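Dandside Home Forum > Storage and Shelving
Thread: Cardboard under shelf feet on vinyl?

adi_l wrote:
I'm fitting out the spare room with small tiered shelves, the Jekadby type. The floor is sheet vinyl with a grey marble print, 14 years old. Does cardboard under the feet prevent dents?
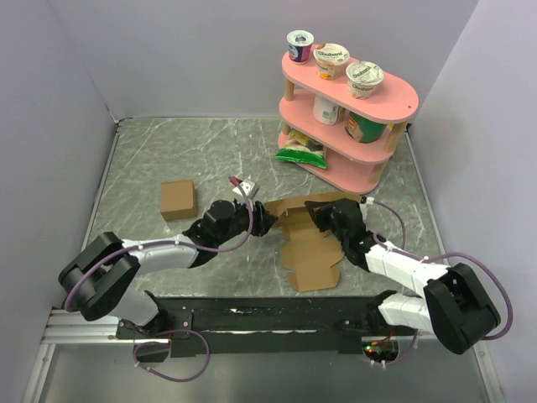
2 min read · 774 views

bsimanjuntak wrote:
Short term, yes. Long term the cardboard compresses and takes up moisture from mopping. Mine had gone flat by September.

sasley90 wrote:
Disagree. Double-wall board holds up fine under a light unit. Cut it oversize – at least 90 mm square – and keep the mop away from it.

bsimanjuntak wrote:
Oversize only helps if the board is stiff enough to spread the load. Corrugated isn't, once the flutes crush. Use hard plastic cups.

adi_l wrote:
Loaded weight is almost 200 N per unit. I have plenty of cardboard and no cups.
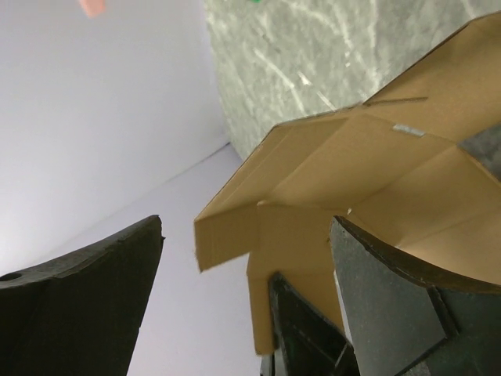 Reply 6: Colour transfer

ismail_k wrote:
Check the underside of whatever you choose. Rubber can stain vinyl a yellow-brown colour and it won't scrub out. Plain board or felt is safer.

sasley90 wrote:
Agreed on rubber. Still say board is adequate at that load.

bsimanjuntak wrote:
Adequate until it gets damp. Adi, try one unit on each and compare the dents.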